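Bellis to Reopen in October With Smaller Dining Room

Bellis, the lunch and dinner restaurant on the Vondby waterfront, will reopen in October after a kitchen refit that closed it for most of the summer. Seating drops from 120 places to 100, with the difference given over to a second prep line and a larger walk-in cooler.

The operator, Tristus, said the old layout sent hot and cold orders through a single pass. At peak times, tickets for salads and cold starters waited behind grill orders. The new kitchen has two passes, one for each station, and a separate counter for takeout.
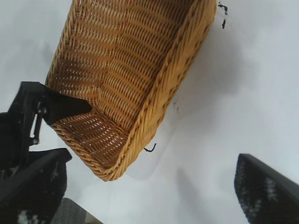
Gas ranges have been replaced with induction units throughout. The charcoal grill stays, under a new extraction hood rated at 2000 cubic feet per minute. The work was signed off by the town's building office and a final health inspection is scheduled before opening — the operator expects no change to the date.

The menu will be shorter. Braised lamb shoulder, smoked trout and the bean stew remain from the previous list. The burger moves to lunch only. Bread will come from Todorova, the bakery two blocks inland, which also supplies the restaurant's rolls and flatbread.

Dinner will run in two seatings, at 5:30 p.m. and 8 p.m. The bar keeps 14 unreserved seats, included in the total, with the full menu served until the kitchen closes.

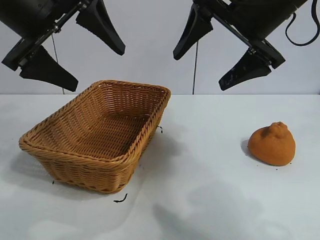

Reservations and Access

Bookings open in September by phone and at the door. Parties of more than six will be asked for a deposit, refundable up to 24 hours ahead. The main entrance moves to the side street, where a ramp replaces the three steps. Parking in the harbor lot is free after 6 p.m. Gift cards issued before the closure remain valid for lunch, dinner and takeout.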